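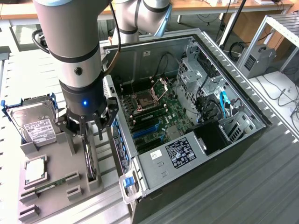

Category: Help and advice > Desktop computers > Building and rebuilding

Fitting parts in a desktop tower: frequently asked questions

Last checked Jun 22, 2024

These are the questions we get most often at the Edside counter from people who are putting a processor, memory and a hard drive into a tower case, either for the first time or after a clean-out. The answers apply to ordinary full-size towers. Small cases and all-in-ones are covered on a separate page.

Should the tower stand up or lie down while I work on it?

Lie it on its side with the open side facing up. The motherboard is then flat in front of you, and you can press parts straight down into it. A tower left standing will rock when you push a memory module home. If the case has a carrying handle or a latch that sticks out, check that it isn't bearing the weight before you start.

Do I need to unplug it?

Yes. Switch off at the wall, pull the mains lead out of the power supply, then hold the power button in for 15 seconds. Touch a bare metal part of the case before you handle any component, and again whenever you come back from a break. A wrist strap is cheap and we sell them, but touching the case regularly is what most home builders do.

Can I open the power supply to clean it?

No. The box with the regulatory label on it stays shut. It can hold a charge after it has been unplugged. Clean the fan grille from outside with a soft brush, and if the fan has failed, replace the whole unit.

What order do the parts go in?

Processor first, then the memory, then the cooler, then the drive, and the cables last of all. A large cooler can hang over the memory slots, and it is awkward to get a module in underneath one. Expansion cards can wait until the machine has started up once without them, provided your processor or board has its own video output.

Where should I put the loose parts in the meantime?

Beside the case, each in its own place, where a sleeve won't catch them. A tray with compartments is best. At the Wirnska workshop we keep drive, processor and memory in one grey plastic tray to the left of the tower, with the drive upright and the smaller parts in pockets below it. At home, the plastic packaging the parts came in will do. Don't put a processor face down on a cloth, and don't stack anything on a bare memory module.

How do I open the processor socket?

On the common type there is a thin lever along one side. Push it down slightly, move it out from under its catch and let it come up. The metal retention frame can then be lifted. Don't touch anything inside the socket. If there is a plastic cover, keep it, as many makers ask for it to be fitted if the board goes back under guarantee.

Which way round does the processor go?

There is a small triangle on one corner of the processor and a matching mark on the board or socket. Most also have notches in the edges. Hold it by the edges with the metal heat spreader upwards, line up the marks and lower it straight in. Don't slide it and don't press on it. Close the frame and bring the lever down. The lever takes some effort on many boards, but if the processor isn't sitting level, open everything up again and look before going any further.

I have one memory module and several slots. Which slot do I use?

The board manual will say, and it is often not the one nearest the processor. With two modules, use the pair of slots the manual gives, which are usually of matching colour or one apart. All the slots may well be the same black, so go by the printed names on the board.
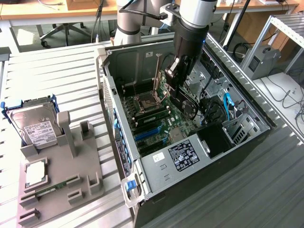 Open the clips at the ends of the slot first. Some boards have a clip at one end only. The notch in the module sits off centre, so compare it with the slot before you push. Press with a thumb at each end until the clips close. Half-seated memory is the most common fault we see in machines brought in as "dead", and there is no charge for us to press it home at the counter.

What is the drive caddy for?

It holds a 3.5-inch hard drive and slides or clips into the drive cage, often without screws. Caddies are usually made for one range of cases and don't swap between them. If yours is missing, bring the case model number with you. We keep a box of second-hand ones, including the Funik type, item 1719 in our spares list.

Which way up does the hard drive go?

It will work flat or on its edge. What matters more is that the connectors face the side where your cables can reach them, and that the drive is held firmly.

How many cables does a SATA drive need?

Two: a narrow data cable to the motherboard and a wider power cable from the power supply. Both have an L-shaped connector that fits one way only. The colour of a data cable makes no difference to how it works. If you aren't fitting a second drive yet, tuck any spare cable into the drive cage, well clear of the fans.

Do I need to remove the metal covers at the back?

Only those that line up with an expansion card you are fitting. Leave the rest on. They keep dust out and help the air go where it should. Keep the ones you take off in case the card comes out later.

It starts, but the drive isn't listed. What now?

Switch off, unplug, and reseat both ends of the data cable. Try another data socket on the board. If the drive appears in the setup screen but not in the operating system, it probably needs to be initialised and formatted. Don't format a drive that has files on it you want.

Will you do the job for me?

Yes. Fitting a processor, memory and one drive costs 50 at the standard rate, with the parts extra. A full rebuild into another case is 200. Gajdoš boards are handled at Wirnska only, so allow a few more days for those. The workshop is closed for the second half of December, and anything left with us then will be looked at in the new year.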